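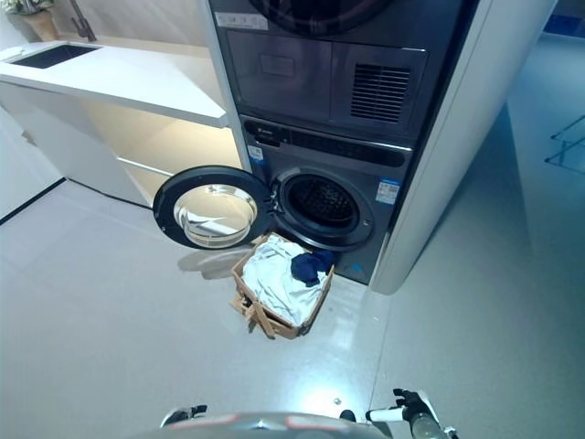

Good afternoon, everybody, and thank you for giving up part of a Sunday to talk about college visits. I know some of you have a junior at home who would rather be doing anything else, so let's start with what to look for in the residence halls, where I think families rush. The tour guide will show you a pretty room and keep walking. Ask to see the laundry! At Konville we were shown a dark gray washer with the dryer stacked right on top of it, tucked into a tall white cabinet, and I stood there far too long asking how many students share it, who they call when it breaks, and whether it takes coins. (Pause here. Somebody always has a laundry story.)

Next, class size. Konville has 2,535 undergraduates, and a school that small can feel like a hug or like a sweater that's too tight, depending on the kid. Ask to sit in on a real class, a sophomore one if they'll let you, and let your student go in alone. You can get coffee. I visited 5 campuses in July, and on 3 of them the admissions office set up a class visit with one phone call, even in the summer session.

Then money, and please don't be shy about it. Bring last year's tax return if you have an appointment with financial aid. Ask if the merit award renews for all four years, and what grades it takes to keep it — I've seen families surprised in the second year, and it's a hard phone call to get.

Advising: tell the Hadgu Hall story, the short version. Mention that the Peltach program pairs each first-year student with 2 advisers, one faculty and one staff.

Last, write things down in the car before lunch. We used an old notebook with Kiko on the cover, and I still have it. Sign-up sheet for the spring visits is by the door. Questions until four.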